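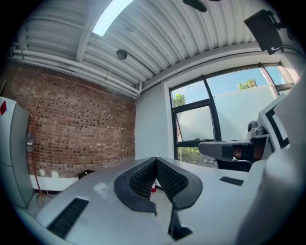 The Tiltberg School of Languages teaches grown people to speak German and Persian, slowly and with mistakes, at 1025 Drallness Road in Bordale. We don't promise fluency in a month. We have seen the ads that do, and we have met the people who answered them, usually in our beginner class the following September. If you come early for your placement chat, have the black chair in front of the window. Bring something to read, as the person before you is probably explaining at length that they took German in high school and it will all come back.

How we started

Elfriede Lenz opened the school after a long stretch teaching German to executives, who were charming and never did their homework. She wanted students who would pay for their own lessons and therefore feel bad about skipping them. The first class met in the evening over a dry cleaner and was attended mostly by people engaged to Germans. Several of those marriages are still going, and we take partial credit.

Bijan Dehghan came on to teach Persian and, it was understood, to fix the schedule. The Persian program is thriving. The schedule is a spreadsheet called Woo, for reasons lost to history, and it has its own opinions about room assignments. If Woo says your class is in Room 2 and there are strangers in it conjugating, go across the hall.

Over 4000 students have come through since then. Some stayed for one term, learned to order coffee and complain about trains, and left satisfied. One gentleman has been in Intermediate German so long that he has outlasted three editions of the textbook. He has been offered a place in Advanced many times and says he likes the company where he is.

How we teach

You will talk on the first night. It will be awful, and it will be awful for everybody, including the man who took German in high school. Elfriede believes that grammar should be served early and in large portions. Bijan believes in poetry and in making students read shopping lists aloud with feeling. They have been arguing over this in the hallway for years, and if you are in an upper-level class you may be asked to follow along and take notes.

Classes run two evenings a week. Homework is set every time and checked every time — a policy that surprises people more than it should. There are no apps, streaks or cartoon animals. If you miss a week, Elfriede will call you. Her phone manner is friendly but firm, and most people find it easier to come to class.

Who comes here

Nurses, a couple of opera singers, grandchildren who want to follow what's being said about them at dinner, and retirees planning one very ambitious trip. You need no background in anything. We do ask that Persian beginners learn the alphabet before week four. The ones who put it off spend week four looking at the ceiling.

What we are not

We aren't a test-prep center, though we can point you to one. We don't do certified translations, wedding toasts or tattoos. On tattoos we feel strongly, having been shown a number of them after the fact.

Coming by

The front door sticks, so lean on it. The office is open afternoons and evenings on weekdays, and whoever answers the phone will be able to tell you which classes still have room, provided Woo is in the mood. Placement chats are free and short. You may sit in on any beginner class once before signing up, but you will be called on.

Page last updated Monday, May 25, 2026, by Bijan, with corrections by Elfriede.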